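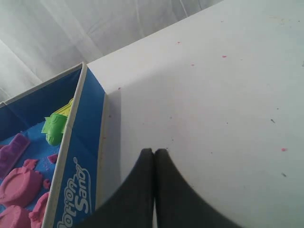 ## 4. Teaching a task by hand

By now both arms should be homed and answering the leader handles (if not, go back to section 3). This is the fun section! You're going to show the Martinelli arms a job by doing it yourself, through them, over and over until your recordings hold everything a policy needs to copy you.

We use play sand and soft dough for the first task at Firnidcombe, and we recommend you do too. They're cheap and forgiving, and they show every mistake. Press too hard and you'll see the dent right away.

### 4.1 Before you record

1. Wipe the tabletop. A few stray grains won't hurt, but clear away clumps near the places where the fingers come down.
2. Set the sand tray so that its walls are within reach of one arm. Leave a hand's width of open table beside it for the gripper to park.
3. Pack the molds firmly and turn them out. Put spare molds back in the tray.
4. Hang the backdrop cloth straight and clip it. A cloth that moves in the draft gives you footage that changes for no good reason.
5. Open **Session > New** on the Irico console and name the task. Use plain verbs: `cut_dough`, `fill_mold`, `lift_shape`.
6. Check the wrist view. Both fingertips should show at the bottom of the picture when the gripper is closed.

> **Note:** Set the episode length to 50 seconds for your first task. You can stop early with the foot pedal, so there's no harm in having time left over.

### 4.2 Practice without recording

Give yourself a good stretch of free play first. Open and close the grippers, hover over the tray, touch the table lightly and back away. The handles are light and the arms are heavier than they feel, so your first moves will overshoot - everybody's do. Slow down before contact and let the arm catch up with your hand.

When you can bring the closed fingers to the corner of the tray and hold them there without wobbling, you're ready.

### 4.3 Recording a cutting task

1. Put the plate in the middle of the table, where both arms can get to it.
2. Place the dough on the plate.
3. Close the right gripper on the blade with the console in **Hold** mode. Tug the handle end gently to be sure it's seated.
4. Move both arms to their start poses and press the pedal once. The console beeps and recording begins.
5. Bring the blade over the dough, pause for a beat, then press down in one smooth motion.
6. Lift straight up before you move sideways. Dragging the blade pulls the dough along with it.
7. Return to the start pose and press the pedal again.
8. Choose **Keep** or **Discard**. If you have to think about it, discard.
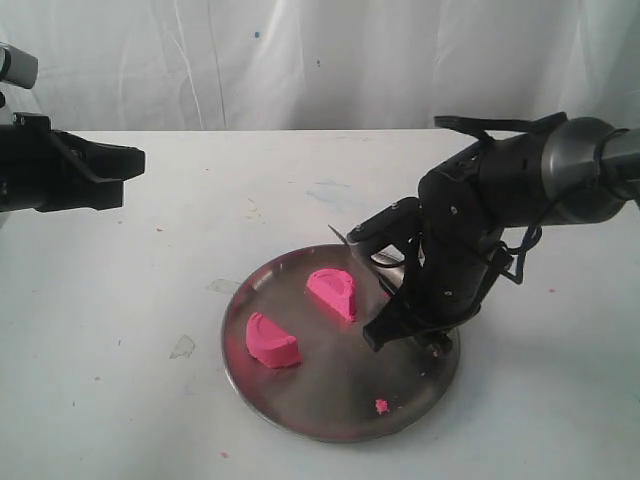 *Figure 4-2. Cutting task: blade in the right gripper, dough on the steel plate, left gripper clear of the plate.*

> **Caution:** Never reach onto the plate while a gripper is holding a blade, even a dull one. Press **Pause** on the console, wait for the steady amber light, and only then reset the dough.

> **Caution:** Keep the two wrists apart. The console will warn you before the arms touch, but it doesn't know about the blade sticking out past the fingers.

### 4.4 What makes a good episode

Iqra Chaudhry recorded most of our first set, and her advice is to move the way you'd want the arm to move when you aren't there. That means no fidgeting at the start and no hovering while you decide what to do next. If you fumble but recover neatly, keep it! A clean recovery teaches the arm how to get out of trouble, and those episodes have turned out to be some of our favorites.

Change things up between episodes:

- Turn the plate a little, or shift it toward one arm.
- Start with a whole piece of dough, then with pieces already cut.
- Leave crumbs on the plate now and then.
- Swap operators. Two people never cut quite the same way.

Don't change the camera mounts, the table height or the lighting partway through a set. If a mount gets bumped, end the session and run the check in section 3.6 again.

### 4.5 How many to record

The Berkley profile that ships with the console asks for 800 kept episodes before it will start training. You can lower that number in **Profile > Limits**, and for a simple pressing task we'd go ahead and try it. Our own cutting set came to 564 and gave us an arm that was a real pleasure to watch, though it still struggled with dough near the rim. For tasks that use both arms at once, plan on 1000.

Take breaks. Tired hands make jerky recordings, and those are a pain to weed out later.

### 4.6 Ending the session

1. Drive both arms to their rest poses.
2. Switch the right gripper to **Release** with the blade held low over the folded towel.
3. Press **Session > Close** and wait for the upload bar to fill.
4. Cover the dough. It dries out faster than you'd think, and stiff dough cuts differently.
5. Brush sand out of the finger joints with the soft brush from the kit - don't use compressed air, which drives the grains in deeper.

Training is covered in section 5.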